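Tuesday, late
by Inna Romaniuk

3 comments

Pillay is pleased with the new planner and wants me to be pleased too. I spent the day trying to get there.

His claim is that Lusance now handles clutter. What he means is that he ran it in the simulator on the kitchen counter set, it picked what it was told to pick, and the log was green all the way down. I asked which layouts. The default ones, he said, as if that settled it. The default ones have so much air between the objects that you could plan for them with a ruler.

So I made my own. I pulled things out of the asset library more or less at random and let the placement script drop them, then threw out the layouts where something had landed inside something else. The script still does that, by the way. Foder has had the ticket since May.

The morning went on collision margins. Lusance pads every object by the same amount, which is fine for a loaf of bread and silly for anything thin. If you want the marker and there's a bottle behind it, the padding swallows half the approaches before the search even starts, and then the planner sits there for its full 20 seconds and tells you the goal is unreachable. It is not unreachable. I could reach it with a pair of salad tongs. 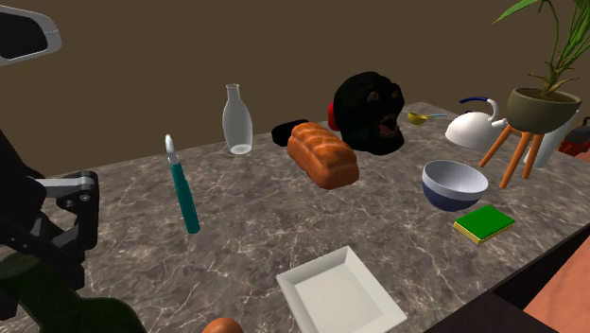 I cut the padding by hand and got a path on the first try, a long ugly one that swings out toward the front of the counter and comes back. I wouldn't run it on hardware. Cut it again and the path gets short and pretty and goes so near the neck of the bottle that I don't believe it either. There must be a setting in between, but I don't want to find it by feel and then have Pillay put it in a config file forever with my name on it.

The other thing, and I've been saying this for weeks -- the simulator gives the planner the true pose of everything. Every object, exact, for free. A clear bottle is the last thing I'd trust our depth camera to see, and in sim it's as solid as the kettle. I added noise to the poses after lunch, 2 millimeters, which is kinder than real life, and the success rate dropped enough that I ran it over to make sure I hadn't broken something. Same drop. I wrote it up for the Rillolness channel and got one thumbs-up, from Foder, who I think was being polite.

Pillay's answer was that perception is a separate work item. Maybe on the chart it is. The arm doesn't know that.

To be fair to him, the replanning is better. When I nudged the target mid-motion the old version would freeze and start over from home, and this one picks up from where it is. I tried to make it fail and couldn't, at least not on the layouts I had patience for. I told him so. He asked if he could quote me and I said no.

Left seed 101 running overnight with the per-object margins stubbed in, badly. If it crashes on the fuzzy head thing again I'm taking that mesh out of the library -- it has more triangles than the rest of the counter put together and no one has ever asked us to pick one up.

Need to ask Foder about the timeout. Also my parking pass.

Shares: 2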